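Irnura pagará a sus modelos las pruebas de vestuario

La agencia de modelos Irnura abonará desde agosto las pruebas de vestuario y los castings de segunda vuelta, dos trámites que hasta ahora corrían por cuenta de quienes se presentaban. La tarifa será de 80 euros por sesión y se ingresará junto con la liquidación del mes, tanto si la modelo consigue el trabajo como si no.

La medida alcanza a las 100 personas que la agencia tiene en cartera, incluidas las que están contratadas solo por temporada. Quedan fuera los castings abiertos, en los que cualquiera puede presentarse sin cita previa.

Ermelinda Leitão, directora de la agencia y antigua modelo de pasarela, comunicó el cambio el domingo en una reunión con la plantilla. «Una prueba de vestuario puede ocupar una mañana entera, y a eso hay que sumarle el tren, la comida y a veces una noche de hotel. Es trabajo y se va a pagar como trabajo», dijo. Leitão recordó que en sus primeros años aceptaba turnos en una cafetería para poder ir a las pruebas, y que más de una vez tuvo que renunciar a una cita por no poder costear el viaje.

El coste se repartirá entre la agencia y los clientes. La firma de ropa Irnanetti, que trabaja con Irnura en sus dos desfiles anuales, ya ha aceptado incluir la partida en sus presupuestos. Khondokar, especializada en catálogos de calzado y bolsos, lo hará también, aunque ha pedido que las pruebas se agrupen en un mismo día siempre que sea posible. Con el resto de los clientes las conversaciones siguen abiertas – la agencia adelantará el dinero mientras no haya acuerdo.

El nuevo sistema fija además un límite de horario. Ninguna prueba podrá convocarse antes de las 9 de la mañana, y las que se alarguen más de lo previsto contarán como una segunda sesión. Las convocatorias tendrán que indicar por escrito la dirección, la duración y la persona responsable en el lugar.

Entre las modelos la noticia se ha recibido bien, con alguna reserva. Varias de las asistentes a la reunión preguntaron por los plazos de cobro de los trabajos ya realizados, que en algunos casos acumulan meses de retraso. Leitão reconoció el problema y se comprometió a enviar a cada una el detalle de sus facturas pendientes antes de que empiece la próxima temporada.

La agencia revisará la tarifa dentro de un año.
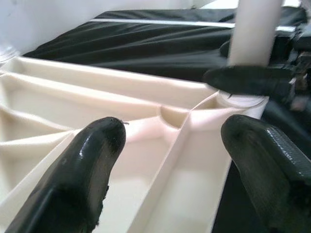

Más noticias de moda

Zovumside abre el plazo para su muestra de diseñadores noveles
Las propuestas se pueden presentar hasta finales de agosto. La inscripción es gratuita y cada participante podrá llevar a la pasarela un máximo de 9 prendas.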